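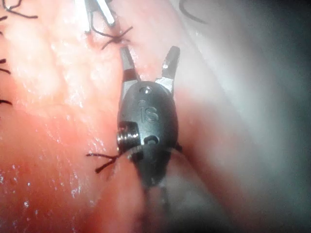 *Black suture knot on the tissue surface, with one instrument open below it and a second above.*

## Knots slipping before the second throw is seated

**Rafsan Sivakumar**
Posted Wednesday, August 3, 2022

I coordinate the suturing bench sessions at the Tornholm skills center. Our participants tie instrument knots in braided suture on tissue pads supplied by Entwistle. The first throw is generally laid correctly, but it loosens while the participant is forming the second. By the time the second throw comes down, the wound edges have separated and the knot sits above the surface with a visible gap beneath it.

Participants have been instructed to pull harder, and this has produced torn pads. Our written procedure, adopted in January, calls for a single wrap on every throw. I would appreciate guidance on the following points:

- whether the first throw should be doubled
- what length of tail is suitable for learners
- whether the second instrument should hold the tail throughout

We have reviewed the Darnard handout, which covers needle handling in detail and says very little about knots.

---

**Washington Seixas**

Our program revised its procedure for the same reason. The first throw is now a double wrap, laid flat, followed by single throws in alternating directions. The additional wrap creates enough friction to hold the edges together for the few seconds needed to form the next throw. Please amend the written procedure before the next session, as participants will follow the document over the verbal instruction.

With regard to the tail, a long one is the more common fault. The learner has to draw all of it through the loop, and tension on the other strand is lost during that movement. We ask for 3 cm at the bench. Shorter tails are acceptable once the participant is consistent.

The second instrument does not need to hold the tail throughout. It should grasp the tail, draw it through the loop, and release it when the throw is flat. Both ends should be pulled in opposite directions and close to the tissue surface. Pulling upward lifts the knot and accounts for most of the torn pads we have recorded.

We require 20 consecutive knots without slippage before a participant moves to a running closure.

---

**mirau_bench**

Check the pads as well. Old ones dry out and tear no matter what you do. We order 700 a year and throw out anything that has been open over 5 days.

---

**Rafsan Sivakumar**

Thank you both. The procedure will be amended to a double first throw with the stated tail length. I will also check the dates on our open pads. One matter remains unclear to me: does the double wrap apply equally to monofilament, or is a further throw added at the end?

---

**Washington Seixas**

The double wrap applies to both. For monofilament we add further single throws at the end, and the number is set by the lead instructor according to the suture in use.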